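Shared Data Collection Forum
Board: Demonstration Gathering and Review
Topic: Episode acceptance rules for the mug and box tasks

Posted by protocol_desk
Role: Moderator

This topic is opened to collect comments on the draft acceptance rules for the tabletop tasks before they are adopted in March. The draft covers two tasks, the mug placement task and the box contact task, both performed by operators using the two-arm stations. Members who have operated, reviewed or trained on these examples are invited to respond.

The current position is as follows. The Cudov set holds 770 episodes. Reviewers have gone through all of them once. Of these, 179 were marked for a second look, and the reasons given in the notes field vary so widely that the field can't be sorted in any useful way. The draft therefore proposes three fixed marks: accept, hold, and reject. The text of the draft is in the documents area.

The main points on which comment is requested are:

1. Whether an episode in which the object ends up in an unintended position should be rejected or kept with a mark.
2. Whether starting positions should be assigned in advance or left to the operator.
3. How long an arm may remain still before the episode is placed on hold.

Comments will be received until the end of the month.

Posted by skivville_review
Role: Reviewer

Thank you for the draft. The Skivville group supports fixed marks and has no objection to the wording of the first section.

On point 2, we ask that starting positions be assigned. Our review of the Cudov episodes found that operators place the mug near the middle of the table far more often than anywhere else. It is the natural place to set a thing down, and we attach no blame to it. A policy trained on such a set will nevertheless do well in the middle and poorly toward the edges, and the test scores will conceal this if the test positions were chosen by the same people in the same way.

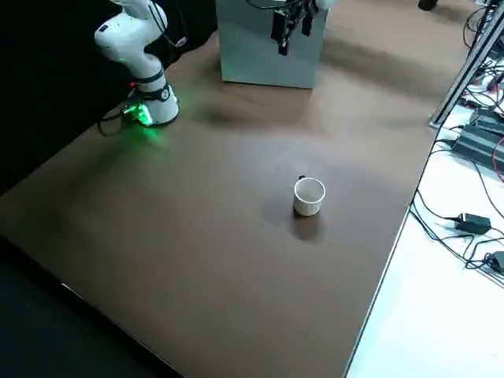
We propose a printed list of positions, drawn at random for each session, with the handle direction given as well. The handle direction matters more than the draft allows. An operator who can see the handle will take the mug by the handle, and an operator who can't will go for the rim. These are two different skills and they should both be present in the set in fair numbers.

On point 3, we have no fixed view but would like the limit to be stated in seconds. "A long pause" means something different to each reviewer.

Posted by bench_operator_4
Role: Operator

I wish to record a concern about assigned positions. I have no quarrel with the purpose. The difficulty is time.

At present a reset takes me a few seconds. If I must consult a list, find the position, turn the handle to the stated direction and confirm it, the reset will take longer than the episode. During the Markell trial we worked from a list of this kind, and in one full session I completed 54 episodes. In the session before it, with free placement, I completed 83. The department should decide whether it wishes to have the additional variety at that price. It may well be worth it, but the draft doesn't mention a price at all.

There is a second matter. Operators working from a list make a new kind of error, in that they skip a line or repeat one. The record then states a position that isn't the one used. With free placement there is at least no false record.

Posted by mertens_training
Role: Model training

The training group reads the figures in the preceding post with interest but draws a different conclusion from them. Fifty-four varied episodes are of more use to us than 83 that resemble one another. We've been given large sets before in which the last several hundred episodes made no measurable difference to the result.

We do agree that a false record is worse than none. Our preference would be to have the starting position read from the overhead view after the fact and not typed in by anyone.

On point 1, we ask most strongly that episodes with an unintended outcome be kept. Please don't reject them. If the object tips, rolls or is released early, the moments before and after are the only examples we will ever have of that condition. A policy that has seen only clean episodes has no notion of what to do with a mug lying on its side, and it will reach for the place where the rim ought to be.

Posted by skivville_review
Role: Reviewer

We must disagree with the last paragraph, at least in the form given.

If these episodes are kept without restriction, the policy will learn to produce the error as well as to recover from it. This was seen in the earlier Skivville set, where operators were told to keep everything. The trained arm released the mug early on a good many test attempts, in just the manner that two of our operators had a habit of doing.

Our position is that an episode with an unintended outcome should be kept only where the operator goes on to correct it, and that the portion leading up to the error should be trimmed before training. Where there is no correction, the episode should be rejected.

Posted by mertens_training
Role: Model training

Trimming is acceptable to us. Outright rejection isn't. An uncorrected episode can still be used for the outcome detector, which needs examples of both kinds and is at present badly short of one of them. We would suggest a fourth mark — "keep, not for policy" — so that the material stays in storage and the policy group doesn't receive it by accident.

Posted by protocol_desk
Role: Moderator

The fourth mark seems a sensible way to meet both concerns and will be added to the next draft unless there is objection.

Members are asked to note that the mug and box tasks share a table, and that the draft is unclear on one consequence of this. In the box contact task the mug is often present but isn't the object of the task. Several of the held episodes were placed on hold only for the state of the mug. 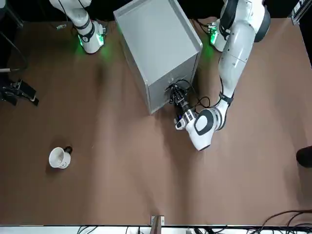
Gripper at the front face of the gray box; mug on its side at the lower left of the table.

The question for members is whether an episode of this sort should be judged on the box alone. The draft as written would permit either reading.

Posted by bench_operator_4
Role: Operator

It should be judged on the box alone. The operator's instruction for that task refers to the box and nothing else. I've had episodes returned to me over objects that I was never asked to touch, and I don't consider that a fair use of the hold mark.

I'd also point out that an untidy table is of some benefit. The stations where these policies will be used won't be cleared for them.

Posted by skivville_review
Role: Reviewer

We accept this on one condition. If the mug is moved by either arm during a box episode, that should be marked, whatever the result at the box. An arm that strikes a nearby object on its way has not performed the task properly. If the mug lies untouched from first to last, its position shouldn't count against the episode.

We would add that the mug's pose should be varied in the box task also. Upright in every box episode would be as poor a choice as centered in every mug episode.

Posted by night_shift_ops
Role: Operator

I have read the thread and have two comments of a practical nature.

First, on pauses. Most of mine occur when the left arm is near its full reach and I am deciding how to bring the wrist around without pulling on the cables. The pause is part of the work. A limit of two seconds would put a large share of my box episodes on hold. I would ask for five, and for the count to begin only when both arms are still.

Second, on the list of positions. The trouble reported from the Markell trial was partly the list itself, which was printed in small type and kept on the far side of the station. If the next position were read out over the headset at the end of each episode, I believe most of the lost time would be recovered. I can't supply figures for this.

Posted by bench_operator_4
Role: Operator

I would be willing to try a spoken list. My objection was to the delay, and if the delay is removed I have no further objection. I would still ask that the session target be lowered for the first two weeks, so that operators aren't measured against the old count while learning a new routine.

Posted by mertens_training
Role: Model training

Five seconds with both arms still is workable on our side. We can shorten still periods in processing, provided the time stamps are intact. We would ask operators not to fill a pause with small movements in order to avoid the hold mark. Those are much harder for us to remove than a plain stop.

Posted by protocol_desk
Role: Moderator

The following will go into the second draft:

Four marks: accept, hold, reject, and keep, not for policy.
Starting position and handle direction assigned, read aloud at reset, and checked afterward from the overhead view.
Hold limit of five seconds, counted only when both arms are still.
Box episodes judged on the box, with a separate mark where another object is moved by an arm.
Trimming of the portion before an error, where the operator has gone on to correct it.

The session target isn't within the scope of this board and has been passed to scheduling. The 179 episodes from the Cudov set will be reviewed again under the new marks once the draft is settled. Reviewers are asked to leave them as they are until then.

Posted by skivville_review
Role: Reviewer

One point remains open from our side. The draft should state who decides where the error begins for the purpose of trimming. Two of our reviewers marked the same episode and placed the start of the error four seconds apart.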